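Narudby Hall Repair and Reuse Project
Progress report to the fund, November

Prepared by Lorna Gunn, project lead

Summary

The second stage of work is nearly done. The roof over the east side is watertight, the new kitchen is in use and the first evening classes have started. We are inside the budget for this stage, with one item – the side windows – carried over to the next.

Building work

The slates on the east slope were stripped and relaid in two stretches, with a break for high winds. King-fai Hsueh inspected the timbers while they were open and found rot in 3 rafters, which have been replaced. The oldest of the stonework dates from 1603 and the conservation officer asked us to use lime mortar throughout. This was slower than we had planned for, and the scaffold stayed up for an extra two weeks. The hire cost came out of contingency.

The side windows are still with the joiner. We now expect them after the new year and have boarded the openings for the winter.
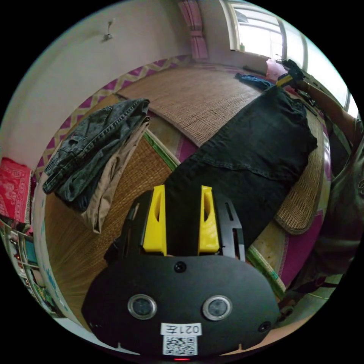

Heating was the largest single cost in this stage. We took three quotes and went with Tidine, who were not the cheapest but could start before the cold weather. The old boiler has gone and the radiators in the main room have been flushed and kept. Elspeth Rankin is keeping a log of meter readings so that we can report a full winter's use to you in the spring.

Use of the hall

The lunch club moved back in at the start of the month. Agnes MacRitchie has taken over the bookings diary, and most weekday mornings are now let. Five groups have signed up for regular slots. The evening sewing class is full and has a waiting list; the bookkeeping class had a poor take-up and we will try it again at a different time.

Fiona Ogilvie has agreed a new scale of hire charges with the regular users. It takes effect in January.

Next stage

Fit the side windows. Repair the front steps and put in a handrail. Agree a date with the drainage contractor, Þorgeirsson, for the work at the back – the ground is too wet at present. We would like to draw down the next payment once the windows are delivered, and will send the invoices with that claim.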